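Estudantes da Stornirora levam robô de duas mãos à cozinha simulada do torneio Choo

Equipa de 5 alunos programou tarefas de bancada em ambiente virtual; final disputa-se em janeiro

30 de dezembro de 2022 — O clube de robótica da Escola Secundária Stornirora apurou-se para a final do torneio Choo, competição escolar de manipulação robótica disputada inteiramente em simulação. A equipa, inscrita com o nome Nendix, concorre na categoria de cozinha, em que um robô com dois braços tem de mudar alimentos de sítio numa bancada virtual sem os deixar cair.

O projeto arrancou no início do ano letivo, nas sessões do clube depois das aulas. Os alunos escreveram o programa de controlo dos braços e trabalharam sobre um cenário fornecido pela organização, igual para todas as escolas. Até à data de entrega, a equipa registou 2879 tentativas completas no simulador.

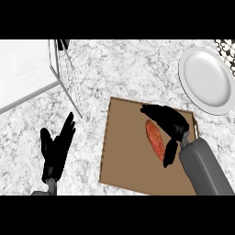
A mão direita do robô junto ao alimento, na bancada simulada da categoria de cozinha. Imagem: clube de robótica da Stornirora.

"A parte mais demorada foi a aproximação da mão", afirma Nouhaila Kamel, professora de Informática e responsável pelo clube. "Os alunos começaram por fechar os dedos todos ao mesmo tempo e o objeto fugia. Passaram a comandar o polegar à parte, e a partir daí já foi possível comparar resultados entre versões."

O regulamento atribui pontos pela posição final do alimento, pelo tempo gasto e pela ausência de choques com os restantes objetos da bancada. Cada prova tem um limite de passos de simulação e começa com o alimento numa posição ligeiramente diferente, que as equipas não conhecem de antemão. Na fase de apuramento, a Nendix somou 348 pontos.

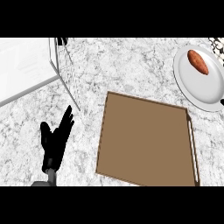 O trabalho foi dividido por áreas. Dois alunos ficaram com o movimento dos braços, dois com o controlo dos dedos e um com o registo das provas e a redação do relatório técnico, documento obrigatório que também conta para a classificação. O relatório inclui as versões abandonadas — uma exigência do regulamento — e será publicado na página da escola depois da final.

Os computadores usados no projeto foram adquiridos com um apoio de 2000 euros da empresa Indance, que financia o clube desde a sua criação. O mesmo apoio cobre a inscrição no torneio.

A final realiza-se em janeiro, à distância, com as provas a correr nos servidores da organização. A escola vai transmitir a sessão no auditório, com entrada livre para alunos e famílias.

As inscrições no clube de robótica reabrem no início do segundo período e destinam-se a alunos do 10.º ao 12.º ano. Não é necessária experiência de programação. Os interessados devem preencher a ficha disponível na secretaria.

Contacto para a imprensa: Nouhaila Kamel, clube de robótica, Escola Secundária Stornirora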